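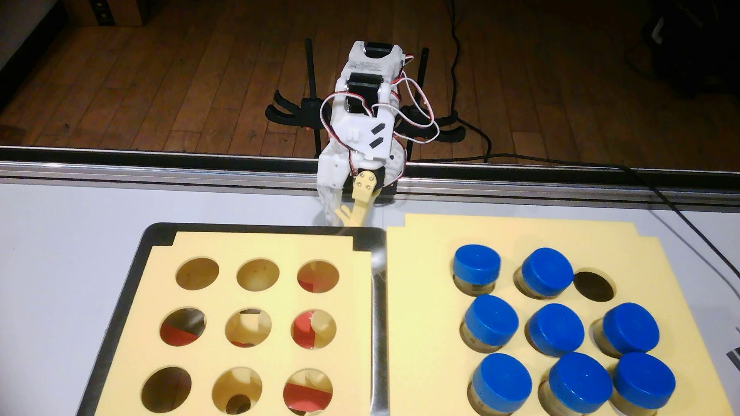 Ticket 1703 – label printer skipping every other label, batch sheet numbers wrong
Opened by: Nhi Từ
Assigned: Rhys Quinlan
Status: open, then closed, then open again, see bottom

Nhi: Printer in the Treloar room is feeding a blank after every good label. Started after lunch. Also the batch numbers coming off the sheet are not the ones I typed. I typed 956 and got 0956 on the first label and then 957 on the next. Need these for the Nillen order. Please help, I've got a stack of jars to label and no labels.

Rhys: Couple of quick ones. Which roll is in there, the small round ones or the long ones? And did anybody change the roll today?

Nhi: Small round. Yes I changed it this morning, old one ran out. Same box from the shelf.

Rhys: OK. Blank after every good one is nearly always the gap setting. Printer thinks the label is longer than it is. Try this first:

1. Turn it off. Open the lid, take the roll out, put it back with the labels facing up.
2. Close the lid till it clicks both sides.
3. Hold the feed button down and switch on. Let go when the light blinks twice. It spits out a few blanks, let it.
4. Print one test from the printer itself, not from the sheet.

Nhi: Done. Four blanks came out then the light went solid. Test page is fine. Printed from the sheet and it's still skipping.

Rhys: So printer is good and the computer is sending the wrong size. Go to printer settings, page size, tell me what it says.

Nhi: Says Long Label 2.

Rhys: There it is. Somebody picked that for the Flurkach shipping labels and it stuck. Change it to Small Round, hit apply, then close the sheet completly and open it again. The sheet remembers the old size till you close it.

Nhi: Changed. Closed. Reopened. Printed 6, no blanks!! Thank you.
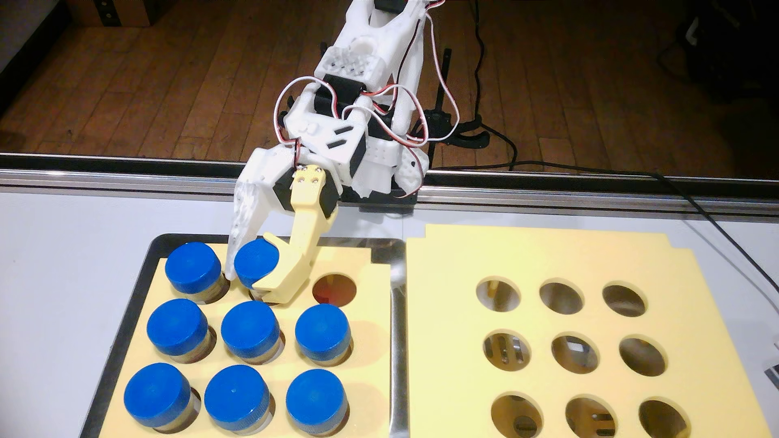 Nhi: Numbers are still wrong though. Now they all say 0956.

Rhys: Right, second problem. Looking at the sheet now. The batch column is set to add one each row, that's where 957 came from. And the leading zero is from the label template, it pads to four digits. Tane Merrick set it up that way when we were on the old numbering and I don't think it got changed back.

Tane Merrick: Yep that was me, sorry. Old numbers had four digits, customer wanted them lined up. Zero can go. It's in the template under number format, set it to plain.

Rhys: Done on the shared copy. Nhi, can you delete the copy on your desktop and use the one in the Sturulel folder from now on? Yours is older, it has the old wording on line two as well.

Nhi: Didn't know mine was a copy. Deleted. Opened the shared one, it says read only.

Rhys: Who has it open?

Nhi: Says Ataahua Pirihi.

Ataahua Pirihi: me – closing now. had it open since yesterday, oops

Nhi: Ok can edit now. Printed one. Says 956, no zero, right wording. Going to run the rest.

Rhys: Closing this. Shout if it comes back. 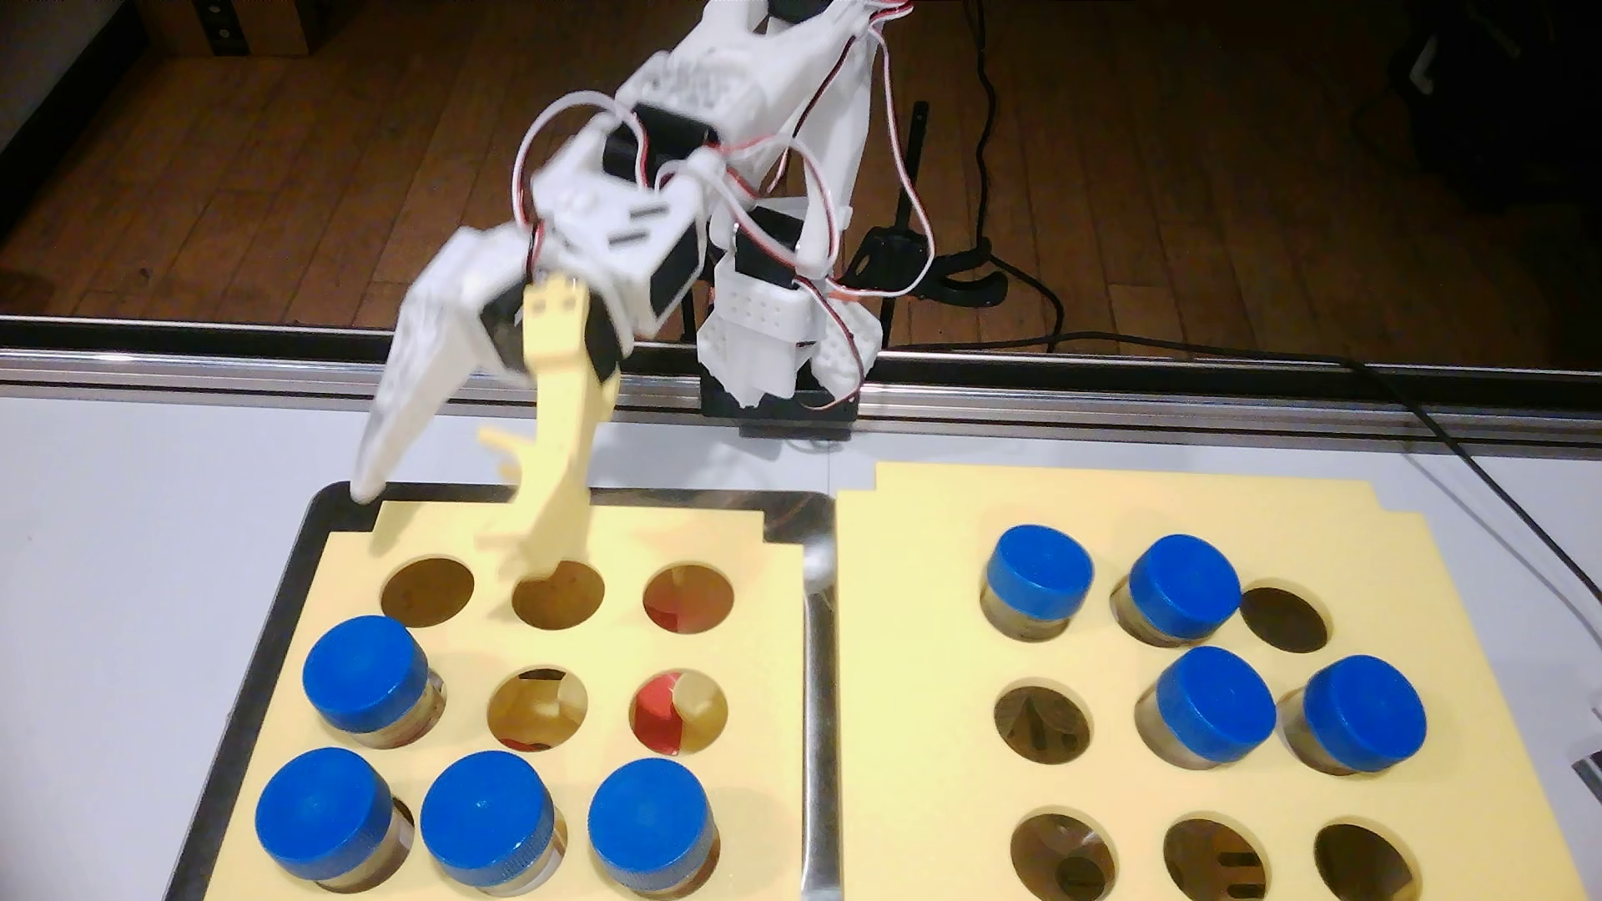 REOPENED by Tane Maihi

Tane: Skipping again this morning on the same printer. Not every other one, more like one in 7. Page size still says Small Round so it isn't that.

Rhys: Is the print lined up on the good ones?

Tane: Drifts down a bit each time, then it skips, then it's fine again.

Rhys: That's the sensor then. Dust or a bit of glue on it. Lid open, roll out, look for the small dark window on the left of the feed path. Dry cotton swab. If there's glue use a little rubbing alcohol and let it dry before the roll goes back in. Then do steps 3 and 4 from above again.

Tane: There was half a label stuck down there. Pulled it out with tweezers, cleaned it, did the steps. Ran a strip and the print stays put. Will leave this open till the end of the shift.

Rhys: Fine by me. Setting it to waiting. Ordering cotton swabs too, that was the last pack.

Internal help desk – contact: Rhys Quinlan | Copyright Sturulel, August 2020 | Back to top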